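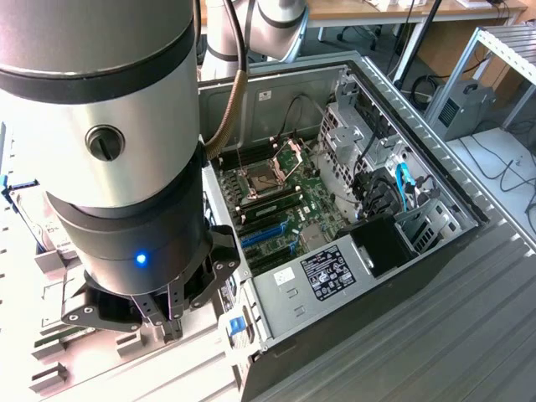 Section 2: First Fitting, Lacing and Break-in
Skititz Low and Skititz High, by Stiltari
Guide revised 29/01/2018

Welcome to the fun part! By now you've unpacked your sneakers and checked the size on the tongue label against the size on the box. This section takes you from stiff, flat-laced and straight out of the tissue to ready for a whole day on your feet. Please do the steps in order the first time through, especially if your pair is natural leather. The leather is vegetable tanned and it remembers what you do to it early on, creases included.

If you bought the Mushi suede version, follow the same fitting and lacing steps, but skip "First conditioning" and go to "Mushi suede: first brushing" instead.

What you need

Your Skititz sneakers
The flat cotton laces (already in the shoes) and the spare waxed pair (in the small envelope)
The cork insoles
The Borach cream tin and the cotton cloth
The suede brush (Mushi version only)
The socks you really plan to wear with them

Before you start

Pull out all the paper stuffing, including the wad pushed into the toe. It's easy to miss and makes the shoe feel a full size short. Keep the paper; you'll want it for storage.

Caution: The cotton laces on the Ink and Oxblood colors may rub off on pale socks and light pant cuffs during the first few wears. Wear dark socks until the color settles.

Fitting the insoles

1. Lift out the thin foam liner by its heel. It isn't glued.

2. Decide whether you need the cork insole. Feet that sit between sizes usually do well with cork in place of foam. Wide feet are often happier with the foam alone.

3. If you're using the cork, flex it gently in your hands a few times, heel toward toe. It should bend without cracking.

4. Slide it in toe first, printed side up, and press down along the inside arch until the edge tucks under the lining.

5. Put the shoe on, lace it loosely, and stand up. Your heel should sit in the cup with only a little lift, and your toes should be able to spread.

Note: Don't stack the cork on top of the foam. The collar is cut low on the Skititz Low and your heel will ride right out of it.

Note: It's fine to wear cork in one shoe and foam in the other. Plenty of people have feet that don't match, and the two liners were shaped with that in mind.

Lacing for everyday wear

The shoes arrive laced straight across because it looks so good in the box, and you can absolutely wear them that way. For walking, though, we love a criss-cross with the top left a touch loose. It lets the tongue settle in the middle, and the whole front of the shoe moves better.

1. Unlace the shoe completely. Center the lace in the bottom eyelets, coming up from underneath, with equal tails.

2. Cross the tails and feed each one up through the next eyelet on the opposite side. Keep the lace flat as you go. If it twists, back it out and smooth it between your fingers.

3. Pass the lace through the tongue loop about halfway up. The loop is stitched slightly toward the outside of the foot on purpose, to stop the tongue from sliding.

4. Carry on to the top. On the Skititz High, stop at the ankle, put the shoe on, and bend your knee forward before you lace the last section.

5. Tie a regular bow. If the loops hang up and down along the shoe instead of lying across it, you've tied a granny knot. Start the bow with the opposite lace over and it'll lie flat.

Caution: Never pull the waxed laces tight in one long tug from the top. They're strong, and the friction can fray the edge of an unlined eyelet. Take up the slack from the toe, a pair of eyelets at a time.

First conditioning (smooth leather only)

Conditioning before the first wear makes the fold across the toes come in soft and fine. It's a lovely job, too. The color deepens while you watch, and the cream has a faint beeswax smell.

1. Take out the laces and insoles. Wipe the uppers with a dry cloth.

2. Test the cream on the inside of the tongue and let it dry. Natural and Sand will darken a little. If you don't like the change, stop there.

3. Wrap the cotton cloth around two fingers and pick up a small dab of Borach. Less than you think!

4. Work it in with small circles, starting at the heel and finishing at the toe. Go lightly over the perforations so they don't fill up.

5. Leave the shoes for 11 minutes, then buff with a clean part of the cloth.

6. Let them rest overnight with the paper back inside before you wear them.

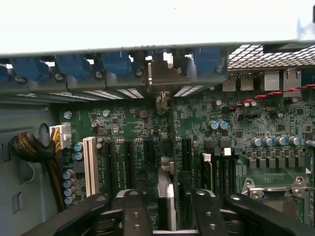 Caution: Don't speed this up with a hair dryer, a radiator or a sunny windowsill. Heat pulls the oils out of the leather and can loosen the bond where the upper meets the sole.

If cream does collect in the perforations, let it dry hard and pick it out with a wooden toothpick. Work from the outside and don't push it through to the lining.

Mushi suede: first brushing

1. Make sure the suede is completely dry.

2. Brush the whole upper in one direction, toe to heel, with short strokes. This lifts away loose nap left over from finishing, so expect a bit of colored dust. Do it over newspaper.

3. Brush back the other way, more softly, until the surface looks even.

4. If you use a protector spray, choose one labeled for suede, spray outdoors, and let it dry fully before brushing again.

Caution: Borach cream will flatten and stain Mushi suede, and there's no good way to get it out. Keep the tin away from these shoes, along with any cloth you've used it on.

Breaking them in

The sole is stitched as well as glued, so it starts out firmer than a typical sneaker. Give it a chance. It loosens up beautifully, first under the ball of the foot and then through the arch.

1. For the first two wears, stay indoors and keep it short. An evening around the house is perfect.

2. Walk up and down stairs if you have them. Stairs flex the forefoot more than flat floors do.

3. Take your first outdoor walk in dry weather, close to home.

4. Give the shoes a day off between wears for the first couple of weeks. The lining dries out and the leather relaxes back into shape.

Note: A light squeak from the cork is normal early on. A pinch of talc under the insole quiets it.

Note: If the collar rubs the back of your ankle, roll the padded edge between your thumb and fingers to soften it. Stop wearing the shoes if you have a blister, and start again once it's healed.

If something doesn't feel right

Heel slips on every step: Swap foam for cork, then re-lace with more tension across the middle eyelets.

Tongue slides to the outside: Check that the lace goes through the tongue loop. It's the most commonly skipped step in this guide.

Toes feel pinched: Look for leftover paper first. If the shoe is empty and still tight with the foam liner, exchange it for a larger size before wearing it outdoors.

White haze on the leather: Too much cream. Warm it with the friction of a dry cloth and keep buffing until it clears.

One shoe looks darker than the other: The panels are cut from natural hides and drink up cream at different rates. Add a very thin second coat to the paler shoe only, and wait until the next day to compare them in daylight.

For rain, road salt and December slush, go to Section 3, Cleaning and Wet Weather.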